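Sleeves

The kitchen was on the second floor of the engineering building at Claltener, at the end of the hall past the lockers. The robotics club had it from four o'clock on weekdays if they wiped the counter when they left. Ha-neul Yang got there first on most days. She moved the mugs down to the far end, set out the bin, and put the cardboard sleeves where she could reach them.

The espresso machine stayed where it was. Senyo Arthur had put blue tape on it in the first week, after he knocked the top panel with his elbow and decided that everything on it was loose. None of it was loose, but the tape had been there long enough that people had stopped seeing it.

The task was simple to write down. Take a pile of cup sleeves, square it up, divide it, and put the sleeves in the bin. It was one of the café tasks for the Plornivby meet in June, and it was the one the other teams in Zostport had left alone, which was why Eleri Mathias had picked it. She taught the controls class and ran the club on top of that. Cardboard bends, she told them, and it slides, and two sleeves stuck together look like one. She said it as if those were good things.

The robot was called Shin. It had two arms and it learned from people. You did the job with your own hands, the recording went into the pile with the others, and at night the pile went to the lab computer. They needed 700 recordings. On the morning of April 8, 2022, they had 148 that Eleri would accept.

"Ready," Samuele Mancuso said from behind the laptop.

Ha-neul took hold of the sleeves by both ends and held them just over the counter, with the bin off to her right.

"Recording."

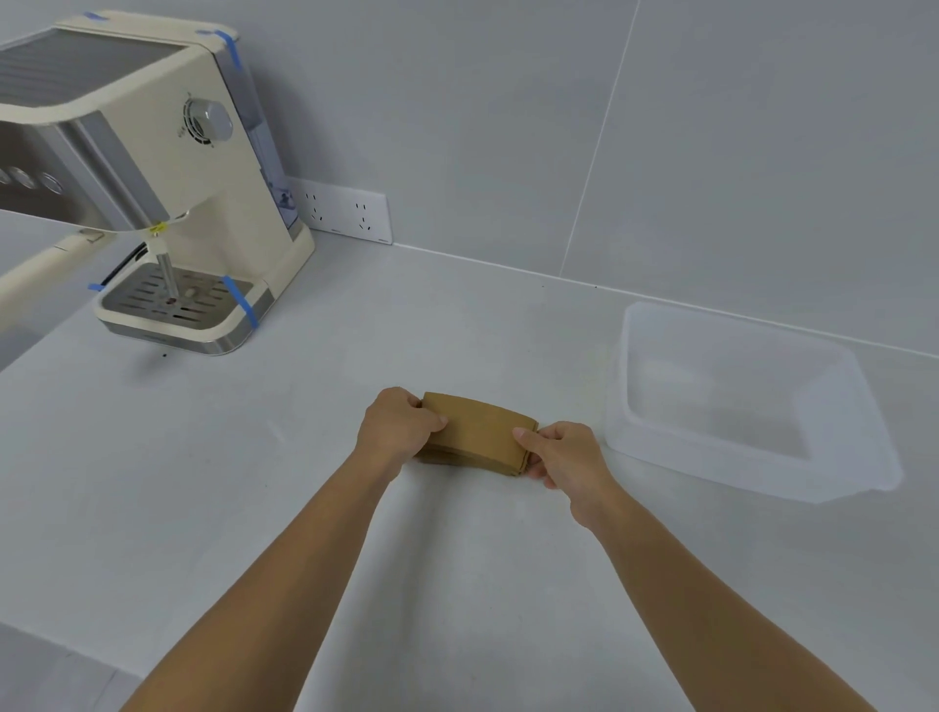 Tap

What Shin had learned so far was mostly from Ha-neul. Johannes Mahlangu had done a few recordings and Senyo had done a few more, but Senyo talked with his hands and had to be cut, and Johannes had rowing. So it was Ha-neul's hands, day after day.

The lab had sent the new version over at lunch. Johannes loaded it after the first set of recordings, with Shin on its stand in the workshop across the hall and a pile of sleeves on the bench in front of it. All of them went over to watch.

Shin picked up the pile in two grippers. It turned the pile and tapped the bottom edge on the bench. It turned the pile again and tapped the other edge. Then it did the first edge again.

"That's good," Senyo said. "That's really good."

Shin tapped the second edge. It went back to the first.

They waited. Johannes had his hand over the stop button but he did not press it. The pile was perfectly square by then and had been for some time. Shin turned it and tapped it and turned it.

"Is it stuck?" Samuele said.

"It isn't stuck," Eleri said. She had come in with her coat on. "It's doing what it was shown. Somebody likes a neat pile."

Nobody looked at Ha-neul, and then all of them did.

They went back and played the recordings on the laptop. She watched her own hands square the sleeves, which she had meant to do, and then square them again, which she had not known about. It was in every one. Sometimes it was a real tap on the counter and sometimes only a small press with the fingertips, one end and then the other. Between pulling a sleeve off and setting it down she went back to the pile and pressed it.

"You never noticed?" Senyo said.

"No."

"You do it with your notes, too. And with fries."

"I don't do it with fries."

"You line them up," Samuele said, without looking away from the screen.

Her father had a print shop. She had grown up at the end of a table where he jogged paper, which was his word for it, a whole ream at a time, long side and short side, until you could run a thumb down it and feel nothing. He did it while he talked to customers. He did it with the mail. She did not tell them this. She said she would fix it, and she went back to the counter and rolled her shoulders.

The next recordings were bad. She held the pile in her left hand and told the right one to leave it alone, and the right one came in and pressed the top. She laid one sleeve down on the counter, upright, the way Eleri wanted. She laid another. The third went down on top of the second and covered most of it.

"Overlap," Samuele said.

"I saw."

"Do you want to stop?"

"No. Keep it going."
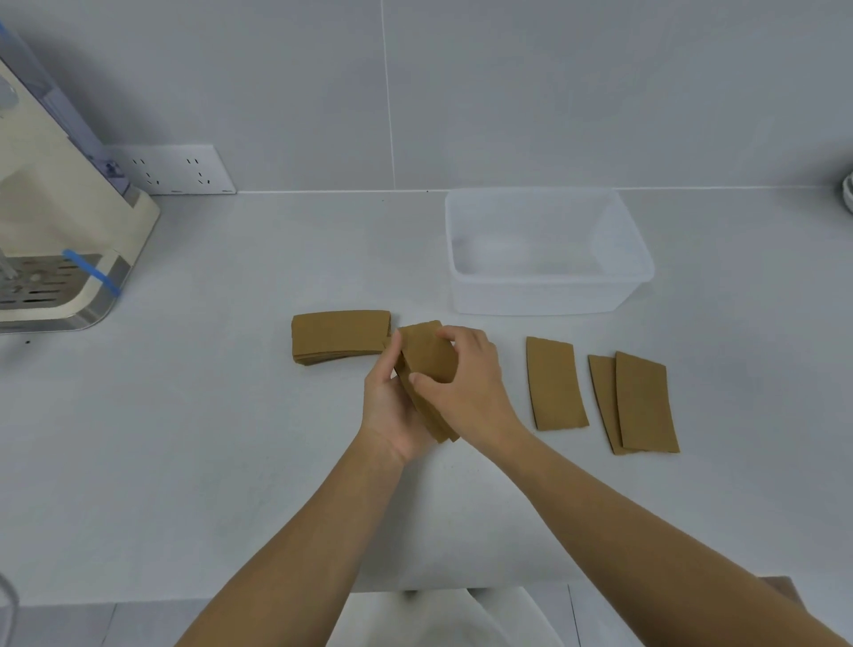

Five Minutes

Eleri made them take a break. She gave it as an order, five minutes, and she stood in the kitchen doorway until Senyo and Samuele had gone down the hall to the vending machine. Then she took her coat off and leaned on the wall.

"We could throw them out," she said. "The 148. Start clean with Johannes."

"Johannes has rowing."

"He does have rowing."

Ha-neul looked at the sleeves. A few of them had gone soft at the corners from being handled. The corners bothered her and she kept her hands in her pockets.

"What does it get wrong, apart from the tapping?" Eleri asked.

"It never stops, so I don't know."

"What did you see before that, though? When it picked them up."

Ha-neul thought about it. The pickup had been clean. The version from the week before used to close its grippers on the middle of the pile and fold it like a taco, and this one had gone to the ends. It had turned the pile over without dropping any.

"It squares them well," she said.

"Better than I do. So that part's right. It knows how to do it and it doesn't know when it's done." Eleri picked up her coat again. "How do you know when you're done?"

"I guess I don't."

"Well," Eleri said. "Your pile does end up in the bin. So you must, at some point. Work out what the point is and show it that."

She went off to a meeting. Through the doorway across the hall Ha-neul could see Shin on its stand, powered down, with the pile still on the bench in front of it.

She did one with no recording. She squared the sleeves and paid attention. The first tap was for the corners. The second was for the long side. After that she was not looking at the pile at all. She was looking at the place where the next sleeve would go and trying to decide on the angle, and her hands were filling the time.

She did it again to be sure, and it was the same.

The Afternoon Set

When the others came back she had moved things. Part of the pile lay flat off to the left, out of the way, and she had the rest in her left hand.

"I'm going to decide first," she said. "Where it goes. Then I pick it up."

"Decide out loud?" Samuele asked.

"No. Just before."

"Okay." He typed something. "What do I call this set?"

"Call it 2."

"Set 2. Recording."

She looked at the counter and chose the spot. She squared the pile, short side, long side. She turned her left palm up and let the sleeves lie in it, fanned a little at the edge, and she did not fix the fan. With her right hand she took one sleeve by the middle. 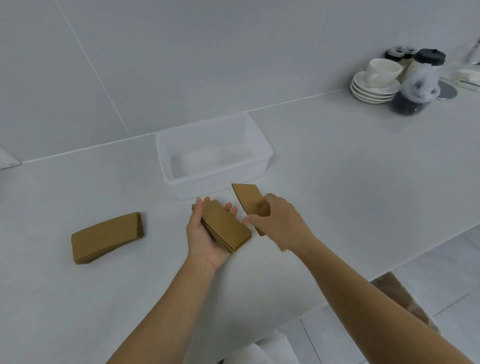
"Keep," Samuele said at the end of it, and then, after the next one, "Keep."

Senyo sat on the floor of the hall with his back to the lockers and ate pretzels and was quiet for longer than anyone could remember. Johannes came up from the boathouse with wet hair and asked what had happened to the schedule. Samuele told him to take the next turn so that Shin would have somebody else to learn from, and Johannes washed his hands and did it. He was slow and a bit rough. He dropped a sleeve and picked it up and went on, and they kept that one as well, since sleeves would get dropped in June.

Around six the light started going and Samuele said the rest would come out too dark. Ha-neul wiped the counter. She put the mugs back, and she picked up both piles and put them together.

"Lab says they can run it tonight," Samuele said. "They want to know if they should leave out the old ones."

She thought about the grippers going to the ends.

"Leave them in," she said. "Cut everything after the second tap, if they can do that."

"I can do that. It'll take me the weekend."

"I'll help."

He nodded and shut the laptop. Senyo was looking at her hands. She looked down too. She had the sleeves on edge against the counter, long side, and she had already done the short one.

"How many is that?" Senyo said.

"Two," she said, and put them in the bin.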